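Water bills, again

I promised you all an update on my war with the water bill, so: we used 323 gallons less in August than in July! No new gadgets. I fixed the drip in the tub, quit running the hose while I wash the car, and put food coloring in the toilet tank to check for a slow leak (there was one, and a new flapper sorted it out). Next up is the garden - the tomatoes are thirsty and I'm not ready to give them up.

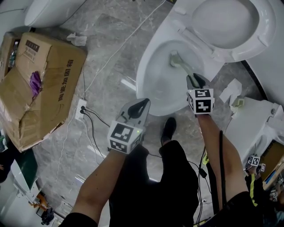
Irén Orbán writes that her leak was the fill valve, so check that too before you buy a flapper.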